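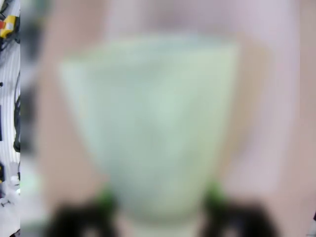
Page last changed: August 31, 2019

"You can write that it works," says the engineer at Budach, over the noise of the open day. "You can also write that it's slow. I'd agree with both."

The firm's arms, sold under the name Plisunance, are meant for kitchens and packing rooms. I ask what a cup has to do with either. "A cup is hard. It's thin and it crushes. If the grip is right on a cup, I worry less about a jar."

He gives me a figure of 63 good lifts out of 80 – no, he corrects himself, out of 800 tries the week before he doesn't have the figure to hand. The 63 was one morning. I ask who decides what counts as good. "We do," he says. 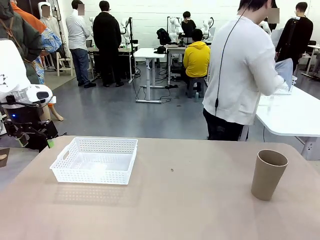
Vainio, a catering supplier, is said to be interested. How interested? "They've been twice." Have they ordered? "They've been twice," he says again, and laughs.

Each arm needs 40 minutes of setting up when it is moved to a new table, and a person close by after that. I put it to him that the person could simply move the cup. "Today, yes. Ask me again when there are 17 tables and one person."

I had heard the same promise at Furkeck, with other machines and better coffee. He has heard it too. "I used to work there," he says. "We were wrong about the dates."

The next open day is planned for the spring, and he won't say what it will show.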